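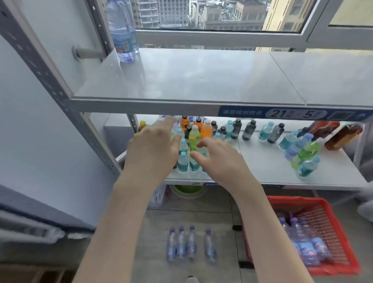 Blog > Daily Life > Small Habits

Learning to Drink Water Again

Tue 29 December

When I was a child, my grandmother gave me warm water for every problem. If I had a stomach ache, I got warm water. If I was tired, or sad about school, the same. I promised myself that as an adult I would drink only things with taste, and for many years I kept this promise very well. In the morning I had coffee, at noon sweet tea, in the afternoon coffee again, and in the evening whatever was in the refrigerator.

Then in November I began to have headaches. They were not strong, but they came almost every day after lunch and stayed until I went to bed. I blamed my chair first. I put a pillow on it and after that I had headaches and also a pillow that fell on the floor. Then I blamed my glasses, and the lady in the optical shop told me politely that my glasses were fine. She asked me how much water I drink in a day. I opened my mouth to answer and I understood that I did not have an answer.

I should explain that I moved to Netton in the spring and I work from home, translating manuals. At my old job in Fotemora there was a water machine in the hallway, and everybody walked there to talk. I never thought of it as drinking. I thought of it as hearing the news. But I held a paper cup while I listened, and I suppose that I drank what was in it. At home there is no hallway and no news, so I drank coffee at my desk until my hands were shaking a little.

My first try was an app called Casix. It sends you a message every hour with a small blue whale. On the first day I liked the whale. On the second day it sent me a message while I was on the phone with a client, and again in the library, where a man turned around to look at me. I erased it at the end of the week. I do not want to say that it is a bad app. I think it is for people who like to be told things, and I had enough of that from my grandmother.
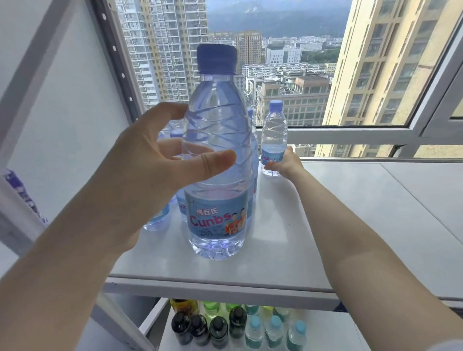

A large one with a blue cap, by the open window.

What helped me more was very simple. I connected water to things that I already do. I drink a glass when I wait for the kettle, because I stand in the kitchen anyway and look at the wall. I drink another one when I come home from the bus, before I take off my shoes. (I know that this sounds strange. If I take off my shoes first, I sit down, and if I sit down I forget.) The last one is with dinner. I do not drink any after nine in the evening, for reasons that everybody over forty will understand.

The temperature was also a question. In many countries people love ice in the glass, even in winter, and I have tried to love it too, but my teeth do not agree. I now drink it at the temperature of the room. My neighbor says that water like this tastes of nothing. I have started to notice that it does taste, and that it is different in every place. The tap water in Netton is a little hard and leaves a white line in the kettle. In Vass, where my sister lives, it is soft and almost sweet, and the soap does not want to leave your hands. When I visit her I always drink a full glass as soon as I arrive, standing at the sink with my coat on. She thinks I am thirsty from the train.

I tried also to put things in it. Lemon was good for three days and then I was bored with lemon. Cucumber was a mistake, my whole kitchen smelled of salad. Mint I can recommend, if you have a plant and do not have to buy it each time. Mine is not doing well this month. It has maybe six leaves and I feel sorry to take them.

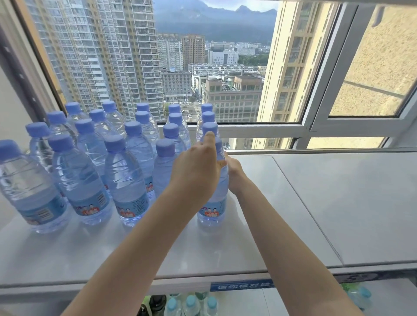
The coffee was harder than I expected. I did not want to stop, I only wanted to stop drinking it without noticing. So I made the rule that coffee must be drunk at the table, sitting, with nothing in front of me. It is surprising how long a cup of coffee takes when you only drink coffee. Sometimes I stand up before it is finished. I used to drink the second one cold, from beside the keyboard, and I never tasted it at all.

And the headaches? They are fewer. I had one last week, after a long day with a manual for a dishwasher, and I think it was the fault of the manual. I cannot prove that water did it. I also go to bed earlier now and I take the number 46 bus to the library two times a week, so it can be the walk from the stop, or the better lamp they have there. A doctor would probably tell me that I changed too many things at once.

I called my grandmother on Sunday to tell her. I expected that she would be very pleased with herself. She only asked if I drink it warm. I said room temperature. There was a silence on the line, and then she told me about the price of potatoes.

I have put the kettle on this morning and I am trying it warm. It tastes the way it did when I was seven.

46 shares | 3 comments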